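In praise of the plain spare room

July 2023

I have stayed in a fair number of rented rooms in Breltondale, and I have come to love the ones that hardly try. Give me a bed, a small table, a lamp and something to sit on that isn't the bed, and I am happy for a week. The fashion is for more — more cushions, more framed sayings, more baskets of things I will never open — and every bit of it has to be lifted, dusted and put back by whoever cleans up between guests.

People who let rooms spend their money in odd places. A friend's last refit at Zondside cost 1,840 pounds, and 213 of that went on ornaments. The lamp was an afterthought, and so was somewhere to put a book down!
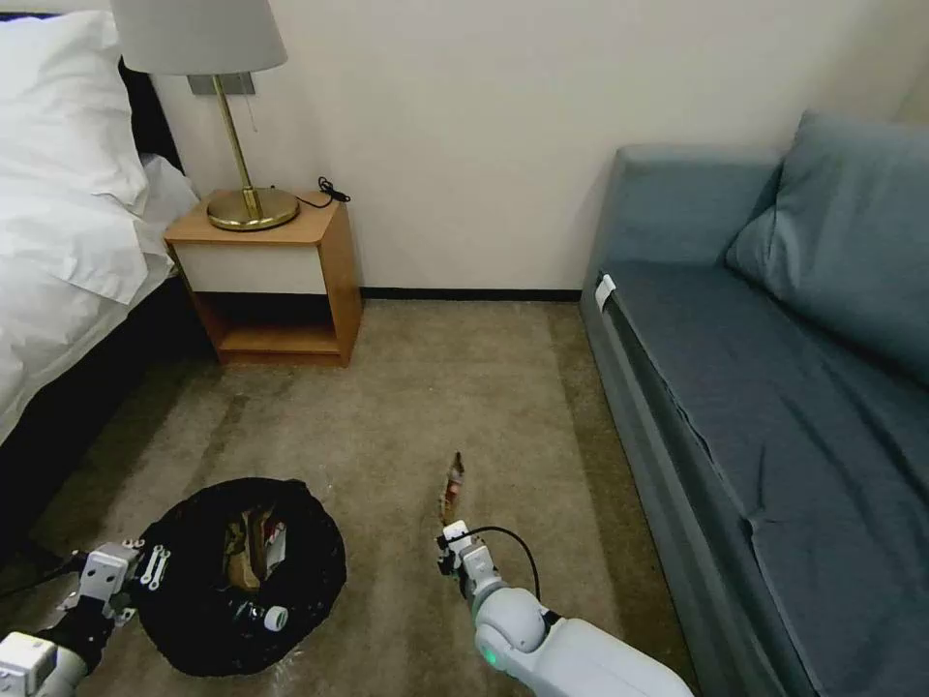
Does a small bedroom really need a bedside table?

It needs one more than it needs a wardrobe. Most guests staying a night or two live out of their bags, but every one of them wants a place for a glass of water, a phone and a pair of spectacles.

I would go further and say the bedside table should have both a drawer and a shelf, and that both should be left bare for the guest. I once stayed at a place called Janden where the drawer was crammed with takeaway menus and the shelf with old magazines, so my own things spent three nights on the floor. What a waste of a good piece of furniture.

Then there is white bedding, which some owners have gone off as too much like a hotel. I adore it! It washes hot, it all matches, and when one pillowcase gives up you can replace it without hunting for the same shade of sage. A patterned duvet cover hides marks, I grant you, but I would sooner see them and deal with them.
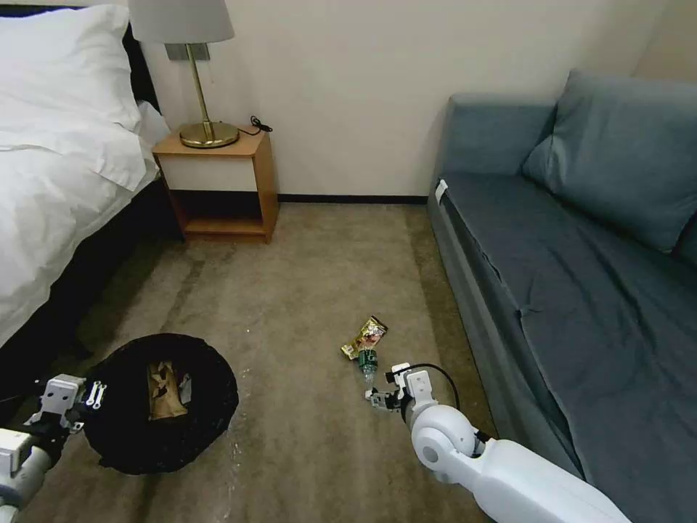 Carpet is where I part company with the plain-room crowd. They like it pale, I think for the look of it in the listing, and pale carpet never forgets a thing. You get a beige floor with brownish stains and a dark streak heading out from the bed, and no amount of crisp linen will draw the eye away from it. Choose a darker fleck, or put the money into a proper clean. My local firm, Jatoi, charges 95 pounds a room, and I'd pay that long before I bought another cushion.

As for the sofa, keep it, however small the room. Two people sharing need a second place to be when one of them wants to sleep and the other wants to read, and a sofa that folds out will take a visiting nephew as well. I like them deep enough to curl up in, with a big back cushion, and I don't mind a few creases in the cover one bit.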